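Sostano Table Items
README for the item list and photos, version of April 2026

What this is

A list of small household items used for tabletop sorting and putting-away tasks, with notes on how each one is named, placed and checked. The list has 163 items. The photo folder has 474 pictures, most of them with one or two items on a plain white table. Item names are in items.csv, and placement notes are in layout.txt.

Maintained by Begoña Alcaraz and Roman Tokarz. Older entries were written by Kazimiera Pawlak and have been left in her wording where it was still correct.

Groups

Fruit. Bananas, apples, lemons, limes, pears. One piece at a time unless the layout note says otherwise.
Containers. Baskets, bowls, trays, tins without lids.
Kitchen pieces. Spoons, cups, sponges, pegs, jar lids.
Other. Anything that did not fit, mostly stationery.

Containers are listed by shape first, then by color. "Basket, oval, orange, open coil" is the full name of the spiral one, and "orange basket" is the short name. The short name is fine in captions. Please don't call it a bowl. Version 1 had it under both names and it took a while to clean up.

Layout for fruit and basket

Basket on the left, fruit on the right, with clear table between them. The oval basket goes down at a slant, far end to the left. Turning it square to the table edge counts as a different layout and needs its own line in layout.txt.

The coil basket is open all the way round, so small things can slip between the turns. Do not pair it with pegs or jar lids. Bananas, pears and lemons are fine. The strip along the middle is the part to aim for when putting a single piece of fruit in.

A banana counts as in the basket if it stays there when let go. The ends may stick out over the rim. It does not count if one end is on the table.

Table and light

White matte table, nothing on it apart from the items in the layout. Wipe it down between fruit layouts. Soft light is best, and faint shadows next to the basket are normal and should not be edited out.

Known problems

75 pictures still use the old color names (amber, rust). Search for both if you need every orange item.
The file layout.txt has two lines for "banana, right". They mean the same thing.
Fruit sizes are not recorded.

Changes

Container names now put shape before color. Duplicate bowl entries removed. Fruit and basket notes rewritten.

Comments go at the foot of this page.

Fruit and basket, banana right:

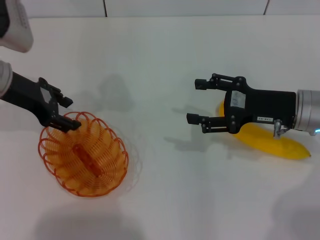
Przemysław Wróbel: Could the fruit sizes go in after all? A short banana lies flat in an oval basket and a long one rests on the rim at both ends, and under the current rule both get the same mark. Even "short" and "long" in items.csv would help me. I can fill in the bananas and pears if someone adds the column.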